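Zastier suspends pick-and-place software release after simulator fault

Fri 17 January

Zastier has withdrawn the latest release of its pick-and-place control software and has asked all sites running it to return to the previous version. The decision follows the discovery of a fault in Clokine, the simulation package in which the software is trained and tested before it is used on physical arms.

The fault concerns the way Clokine reports contact between the gripper and a small object. Under certain conditions the program recorded a grip as closed and secure when the two fingers had not reached the object on both sides. The control software then treated the pick as complete and moved on to the next step. On a physical arm, the same error could lead to an object being dropped during a lift or to the arm moving at full speed with a part badly held.

No injuries have been reported. One customer site, the Guerra packaging plant, reported 2 dropped parts in November, both inside a fenced cell. The plant stopped the cell on each occasion and restarted it after inspection. Those reports led Zastier to review its stored simulation runs.

The review covered 3,082 runs of the tabletop sorting task, in which a yellow arm works among small blocks and a green stick. The company found that more than 300 of them had been marked as successful on the basis of a false contact signal. Most involved blocks lying close to another object, or picks in which the gripper came down at an angle to the long side of the block. 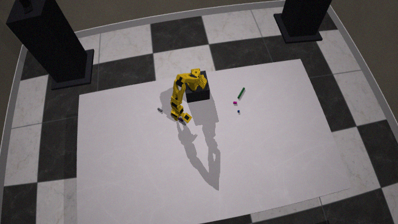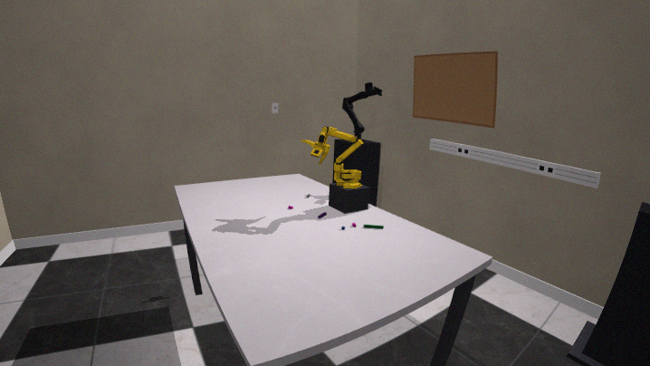
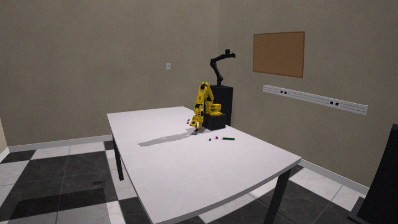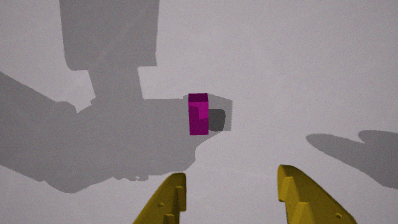 The sorting task in the Clokine simulator. The last view shows the two gripper fingers and a magenta block. Images: Zastier

The error was introduced with an update to Clokine intended to shorten computing time. The update reduced the number of contact checks made while the gripper closes. In a statement, Zastier said that its acceptance procedure had relied on the simulator's own success signal and did not include a separate check of the object's position after the lift. The statement described this as a weakness in the procedure and said that responsibility for it rests with the company.

Trustcombe, which carries out safety assessments of automated handling equipment, has been appointed to examine the matter. Its assessors will review the contact model, the acceptance procedure and the records kept at customer sites. They will also consider whether the speed limits set for the physical arms were suitable for a release tested mainly in simulation. A written report will be supplied to all affected sites.

Until the report is complete, the following measures apply. Sites that installed the withdrawn release should restore the previous version and confirm in writing that they have done so. Arms should be kept at reduced speed until the restored version has been tested with the parts normally handled at the site. Access to a cell should remain closed while the arm is under power, including during test picks. Any dropped part should be reported to Zastier on the same working day, with the log file attached.

Zastier has restored the earlier contact checks in Clokine and has added a measurement of the object's height at the end of each lift. A run is now counted as successful only if the height and the contact signal agree. The company will repeat the sorting task for 3,000 runs under the corrected settings and will provide the results to Trustcombe before any new release is offered.

Training courses that use Clokine without a physical arm are not affected and will continue as planned. Sites that are unsure which version they are running should contact the Zastier service desk.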